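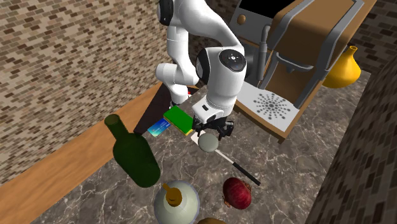 Marble counter has dull spots, can I fix it myself?

Posted by Nima Naseri in Kitchens and Baths

We moved into a house in Fulville in July and the kitchen came with marble counters. I have never had marble before. The seller said it was sealed but could not say when. Next to the sink there are dull marks, mostly rings and one long streak where I think lemon juice ran. I cleaned them with dish soap, then with baking soda paste left on overnight under plastic wrap. No change. The marks are lighter than the rest and I can feel a slight roughness with a fingernail.

I called a stone company in Lukham and they have a minimum charge that is more than I want to pay for one small area. Is there a way to do this at home? Do I need to strip the sealer first? The finish is polished, and the run by the sink is 56 inches long if that matters.

Shahab Ghorbani
Those are etch marks. A stain is darker than the stone and comes from something soaking in. An etch is lighter and dull, and it comes from acid eating the surface. Baking soda paste is for stains, so it had nothing to pull out. Sealer does not stop etching either.

You can fix light etches on polished marble with marble polishing powder. Get one made for marble, as granite powder will not do much. Here is how I did mine:

Wash the area with plain dish soap and water and let it dry.
Put down a teaspoon of powder and enough water to make a thin slurry.
Rub with a damp white cloth or a felt pad, firm pressure, small circles, for 3 minutes.
Wipe it off, rinse twice, dry, and look at it from a low angle with a light on.
Repeat if it is still dull.
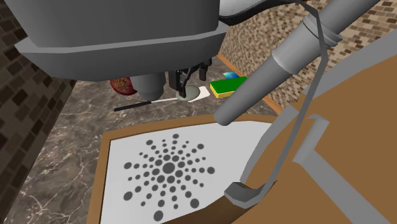 Try it first in a back corner where it won't show. My long streak took 6 rounds by hand. A felt pad on a drill is faster but keep the speed low and keep the slurry wet. If you can feel the etch clearly after a few tries, it needs to be honed with fine diamond pads before you polish, and that is where I would pay someone.

You don't have to strip the sealer. Polishing will take some of it off, so reseal that section when you finish. To check the rest, leave a spoonful of water on the stone for 15 minutes. If the spot goes dark, it is time to seal.

surdu_tile
just have it honed. matte finish hides all of it and you stop worrying. we did ours at the Surdu house and I would not go back to shiny
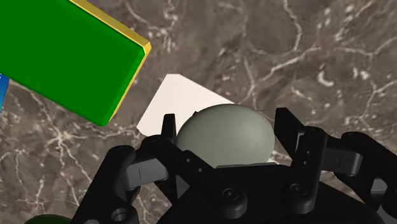 also no vinegar, no bathroom spray, no lemon cleaner. use a cutting board for citrus and tomatoes

Nima Naseri
Thanks both. I bought the powder and did the rings first. Four rounds and they are gone unless I get right down to counter level. The streak is better but still there. I will try the felt pad on it before I call Lukham again.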